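The glove, again

July 31, 2020

I said in February that I'd give the sensor glove one more chance before I wrote it off, and then I got busy and didn't. So this is the one more chance. Rohani still thinks I'm being unfair to it. I still think a thing you have to strap to your hand, plug into a box and recalibrate whenever you scratch your nose is a strange way to save anyone labor.

The plan, for people who missed the earlier posts: we're building a small arm at the Gornarside workshop that can clear a table. Bowls, bottles, cartons. My version was going to be scripted moves, dull and predictable. Rohani's version is that a person does the job many times wearing the glove, and the arm learns from the recordings. She won the coin toss.
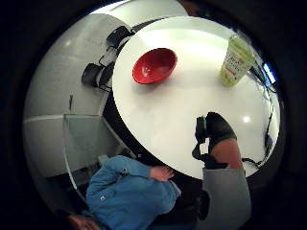 My first complaint is the cabling. Every cord on this project is either too short to reach the hub or long enough to snag on something. I priced shorter ones from Jukmont and closed the tab. Mawar suggested clips along the table rim, and I said sure, and we have yet to buy clips.

My second complaint is bottles. A bowl is forgiving. You can grab it by the rim almost anywhere and the numbers look fine. A bottle is slick and top heavy, and the fingers wrap most of the way around it, so the thing you want to measure is hidden behind the thing you're holding.
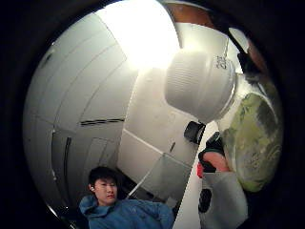

Bottle in the glove, cap end up close.

Rohani's answer is markers. There's a cube on the back of the hand with a printed pattern on its faces, and the software works out where the hand is from that. I'll admit the hand position is better than I expected. Finger position is another story. In our log the thumb drifts by 4 millimeters over a session, and I don't see how an arm is supposed to learn a pinch from that. 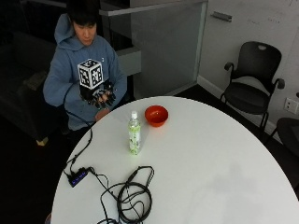

Glove and marker cube, with the hub and its cables on the table.

We have 172 recordings now. I went through them with the Mandagi viewer over two evenings and threw out 18, mostly dropouts. Rohani says that's a good rate. Maybe it is, but the ones that worry me are the ones that look clean and are slightly wrong, and I have no way to find those short of watching every one. 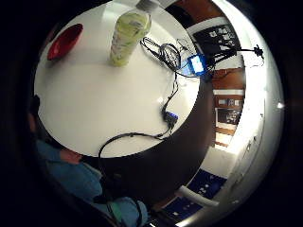
Mawar, who doesn't take sides, asked what it would take to change my mind. Fair question. I want the arm to pick up the bowl from a spot it hasn't seen in the recordings, and I want it done with me choosing the spot. If it manages that I'll take back the paragraph about the thumb. The paragraph about cables stays.

Next up is swapping the wrist bearing, which has play in it, and rewriting the export script so it stops dropping the last second of each take. If anyone has run a Prodis servo on a 2 meter lead without it twitching, leave a comment with your wiring.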